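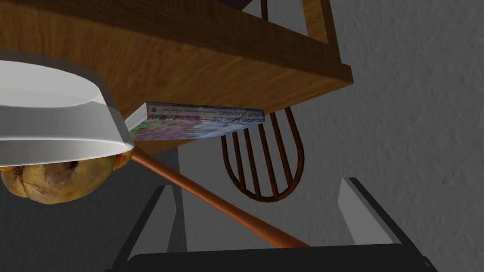
Inskip Jigsaw Exchange – Members' Blog

Sky Is Not a Color
October 3, 2020

I have been doing the same jigsaw puzzle since the end of August. It is a 500-piece puzzle. The box says "ages 10 and up," and I am well up.

Before this year I did puzzles the way most people do them, at somebody else's rental cabin in the rain, with a deck of cards missing the jack of clubs as the only other option. You sit down, you do the edge, you find a cow's face, you go home. It never crossed my mind that a person could do one on purpose. Then spring came along and I ran through my television, and a neighbor put a box on my porch with a note saying it was complete as far as she knew. I have since learned that "complete as far as I know" is a phrase with a lot of room in it.

The first one was a harbor. Red boats, yellow boats, a row of painted houses, everything labeled by color as if it wanted to be solved. I finished it in four evenings and was unbearable for a week. I told my sister on the phone that I had "an eye for it." I signed up for the Exchange the next morning and put myself down for anything.

Do not put yourself down for anything. The form has a line for preferences and the line is there for your protection. What came was a Kitorico, which those of you who have been around longer will recognize from the dull gray box and the complete lack of a picture on the side panels. I had never heard of them. I gather they made puzzles for a few years, mostly of landscapes, and that they cut every piece in very nearly the same shape. Two knobs, two holes. Two knobs, two holes. Once in a while, a piece with three knobs, which I have come to greet like a relative at the airport.

The picture is called "Morning Over the Plain." The plain takes up the bottom inch. The rest is morning.

I want to be fair to it. There is a fence in it, and I enjoyed the fence. There is a bird, or there's a mark that behaves like a bird and fits into a bird-shaped part of the lid. I did the bottom border, the fence, the bird and a smudge of what I believe is a distant barn in one very happy evening, with a beer, thinking the eye was back. Then I looked at what remained in the box and it was all one color. I got a stronger light bulb. With the stronger bulb it was all one brighter color.

People in the Exchange gave me advice, and I took all of it, in the order received.

Sort by shape. This works beautifully on puzzles that have shapes.

Turn the pieces over and look for the grain of the cardboard. I did this for an hour and a half. The grain runs in one direction, so I can report that I now know which pieces are sideways. This cut the work down by some amount, and I was grateful for it, and then I knocked the tray with my elbow and they were all sideways.

Only work by daylight. My table gets daylight from half past seven until I have to go and sit in front of a laptop and nod at people. I set an alarm. I did nine mornings of it, in a bathrobe, holding bits of sky up to the window to compare them with the sky. In its favor, I've seen more sunrises this September than in the previous ten years, and most of them had better color separation than the puzzle.

Walk away from it. Of everything anyone told me, this was the one I was best at. I walked away for eleven days. I painted a closet. I came back, sat down, and put in five pieces in a row without looking up, and if I'd been hit by a bus that evening I would have gone out at the top of my game. The next night I put in none. I have no explanation and I distrust anyone who offers one.

The trouble with walking away is that the puzzle stays where it is. I live in two rooms and a hall on Ronen Street, and I own one table. I've been eating dinner on my lap since Labor Day. I've wrapped a birthday present on the ironing board. For a while I tried living alongside it, with a plate at one corner and my elbows tucked in, but I found a piece of sky stuck to the bottom of a mug in the sink, and after that I made a rule. I've seen the roll-up felt mats, thank you, three of you sent me the link. I bought one. It rolled up very nicely. It also unrolled the barn into several parts of the county.

What I did in the end was get a board. There is a hardware place out by the old Semex warehouse that will cut a sheet of hardboard to size if you bring the measurements, and I brought the measurements, and they were the measurements of the puzzle. They were not the measurements of my car. So I walked home with it, a mile and a bit in a stiff wind, and learned several things about sailing. It slides under the bed. It slides under the bed very well, and this may be part of why we are now in October.

My sister, who has stopped bringing up the eye, asked me why I don't just put it back in the box. It's a reasonable question. There's no prize. The Exchange doesn't send anyone around. Our own rules say you may return a puzzle at any stage "without comment," which I think is a lovely rule, and I've noticed that people do comment, though only with their eyebrows, over the mask, at the drop-off table outside the library.

I think part of it is that every other thing I have going this year has no lid. I don't know what it's supposed to look like when it's done, and I don't know how many parts it has, and there's always the chance that half of it is still in the bag. With the puzzle somebody has promised me in print that it comes out as a rectangle. It's a boring rectangle with a fence at the bottom. I'd still like to see it.

The other part is plain spite. I've grown to feel that the person who picked this photograph had me in mind.

Some housekeeping, as long as I've got the floor. The swap shelf has outgrown the library's side porch and is going to be in the hallway of the rec building through December, if the rec building stays open. Tape your boxes. Please tape your boxes. One rubber band on a 600-piece covered bridge is an act of faith, and last month I saw that faith tested on the rec building steps. If you know there's a piece missing, write it on the inside of the lid, not the outside, where it scares off people who wouldn't have minded. And if you know which piece, say so. "Missing one, in the dog" is plenty. It saves somebody an evening under the couch.

Whoever has the lighthouse with the round border, there's a line for it, and I'm in the line. I will take it in any condition. I understand it has colors.

Also there's been some talk of a beginner shelf with nothing over 100 pieces. I'm for it. I know it was meant for the kids, and I would like to know if there's an upper limit, and if the limit is firm.

As to Morning Over the Plain, here's where things stand. The left side is in, all the way to the top. The right side is in to the height of my hand. In between there's a gap shaped like the state of Idaho, and whatever pieces are left are in a baking pan with a dish towel over them, because of the elbow. Last night I got two. One of them I had tried in that same spot at least a dozen times, and it didn't fit, and then last night it fit. I pushed on it for a while with my thumb, waiting for it to confess. It's still in. I've decided to let it stay, even if it turns out to be the wrong one, and deal with the consequences when I get to the corner.

When it's finished I'll bring it to the rec building, taped, complete as far as I know. Puts down to the next person who wrote "anything" on the form. There's a number on the bottom of the box in ballpoint, 334, with a circle drawn around it. I asked on the message list if it was an inventory number and got back that we don't have inventory numbers. A couple of people think it's an old price sticker somebody copied out. One longtime member thinks it's how many pieces the last borrower had placed when they quit.

I've slid the board back under the bed for tonight. Soup on the table, for once, with a chair pulled up and everything.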